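Sourdough notes, rye batch again. Fed the Stamov starter at 7 and it doubled by lunch, so I mixed 600 g flour at 70 percent water and left it alone.
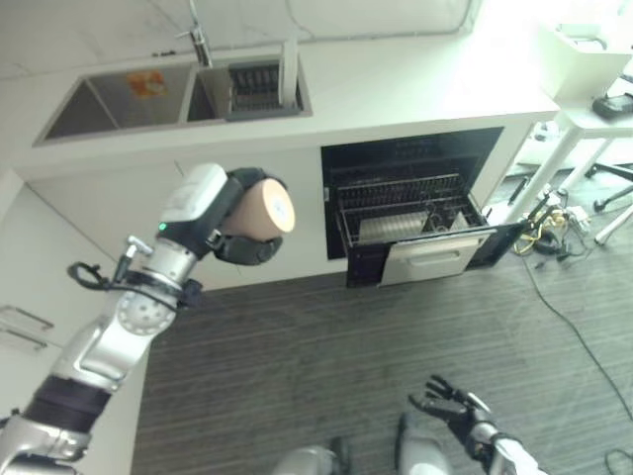
Paper cup, white counter.

Dough felt slack after the first fold - I blame the Ista rye, which drinks slower than the old bag. Gave it 2 more folds and it came together nicely!
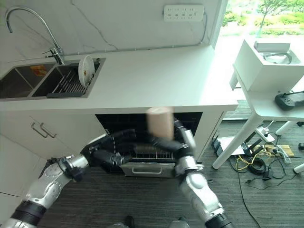
Kellness, November 27, 2020

Shaped and into the baskets. Crumb on the last loaf was tight near the base, so I'm going longer on the proof this time (the May loaves had the same trouble). If anyone's in early, please don't move them off the top shelf.

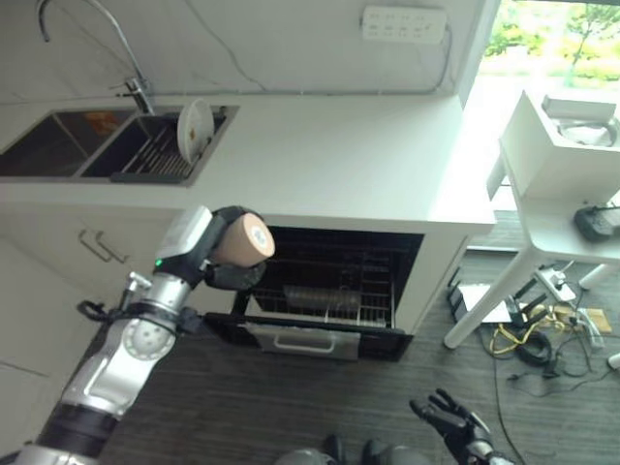
Cup at the open dishwasher.

Still to do: try the Zelenák flour on its own, and write down the oven temperature for once.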